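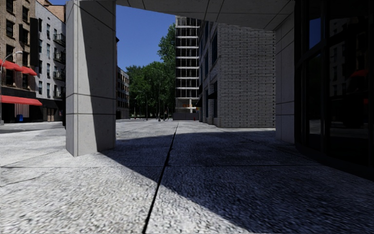

Render: Grillwood

The Vonell handset logged every glance. On 2025-06-09 the counter stood at 1364, and the owner set a limit of 10 for the following day.

The handset complied. At the eleventh glance the screen stayed grey. The owner pressed the side key 18 times, then put the device in a drawer in the flat at Stustura and closed it.

The drawer had no sensor. The handset recorded darkness, a steady temperature and no movement – all within tolerance. It prepared a reminder and held it in the queue.

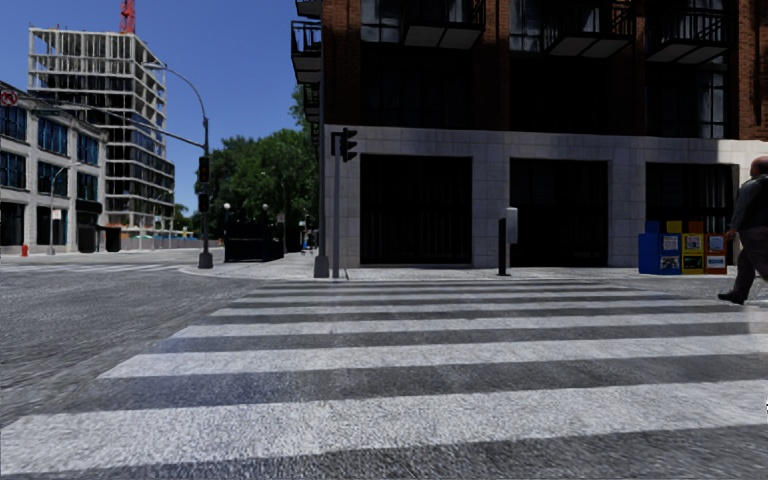 What does the handset do when its owner stops looking?
It keeps the reminder queued and goes on logging until the battery is flat.

By December the log had ended at entry 1425. The drawer was opened for a pair of scissors.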